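Rules for Working Near a Robot

Robots used to work mostly in factories, inside metal fences. People stayed on one side and the robot stayed on the other. Now some robots are tried out in offices, with desks, chairs and people close by. There is often no fence. That means the rules have to do the job the fence did.

What is a rule and what is a standard?

A rule tells you what to do in one place. "No running in the hall" is a rule at your school. A standard is a longer set of instructions that many places agree to follow. Standards are written by groups of people who build robots, use robots and study accidents. They meet, argue about the wording, and change it when they learn something new.

A standard for robots might say how a stop button has to work, or how a company should check for danger before a robot is switched on. Each workplace then writes its own rules to fit its own rooms.

At Tollent, an office where robots practice everyday jobs such as opening cabinets, the rule book is 26 pages long. New workers read it before they go near a robot. The practice program is called Lunar, and the rules below come from its book.

Rule 1: Know how far it can reach

A robot arm can swing, stretch and bend. The space it can get to is called its reach. You can find your own reach by standing still and moving your arms in every direction. Anything you can touch is inside it.

People need to know a robot's reach so they can stay out of it while the arms are moving. If the robot can roll or walk, its reach moves along with it.

Rule 2: Someone is always in charge of stopping it

Every robot at Tollent has a way to be stopped quickly. One worker has that job for the whole session and does no other job at the same time. No reading messages, no carrying boxes. If that worker needs a break, the robot is stopped first.

Anyone in the room may call "Stop!" You don't have to be sure that something is wrong. The robot can always be started again later.

Rule 3: Go slowly near people

A slow arm gives people time to step back. It also hits more softly if it does bump into something. Many robots can sense a bump and stop by themselves, but workers still act as if that might fail.

Rule 4: Watch for pinches

A pinch can happen wherever two parts close together. Grippers are made to close. So are doors. The joints of an arm can trap a finger too, even when the arm is only moving a little. Workers keep their hands away from all of these until the robot has been stopped.

Rule 5: Look at the floor

Cables are a part of many robot jobs. A person can trip on one, and a wheel can get caught on one. Before each session a worker walks the floor and looks for cables, bits of tape, scraps of plastic and anything else that could be slippery or get tangled. Cables that are needed should lie where people won't have to step over them. Scraps go in the trash.

Rule 6: Write it down

After a session, workers fill in a log. They write what the robot did, what went wrong and what they changed. Small things count. In one year the Tollent log had 144 notes, and 113 of them were about small problems such as a door left open or a cable in the wrong place. Reading the notes helps workers fix a small problem before somebody gets hurt.

Cabinet work at Tollent
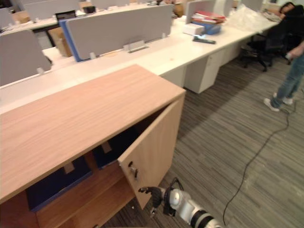
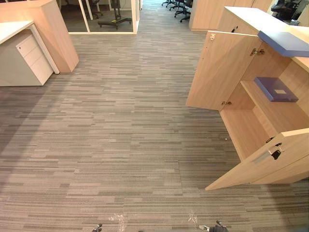
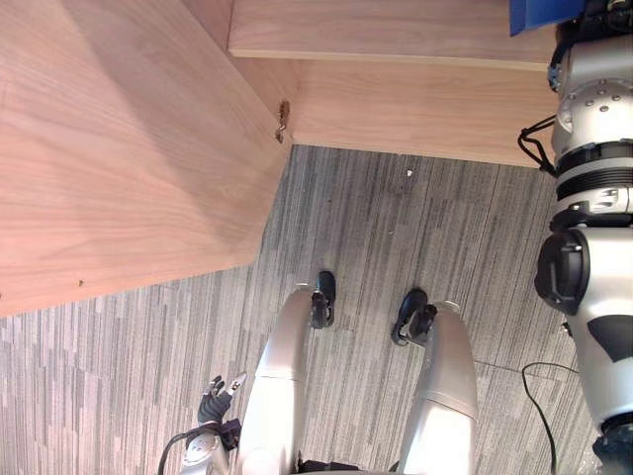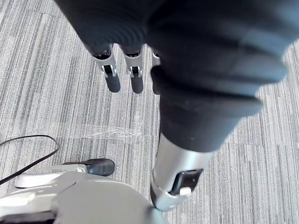 Try it: write rules for your own room

You don't need a robot for this. Pretend one is coming to your bedroom or classroom to open a door and put something away.

1. Stand where the robot would stand. Stretch out your arms and turn slowly. What could it touch?
2. Look at the floor for 10 seconds. Write down anything a wheel or a foot could catch on.
3. Find every place that could pinch a finger. Drawers and hinges both count.
4. Decide who will be in charge of stopping the robot, and where that person should stand.
5. Write your rules in short sentences. Ask a friend to read them and tell you what each one means. If your friend gets one wrong, change the words and try again.

Words to know

Gripper: the part at the end of a robot arm that takes hold of things.

Joint: a place where an arm bends or turns.

Log: a written record of what happened.

Reach: all the space an arm can get to.

Standard: a set of instructions that many places agree to follow.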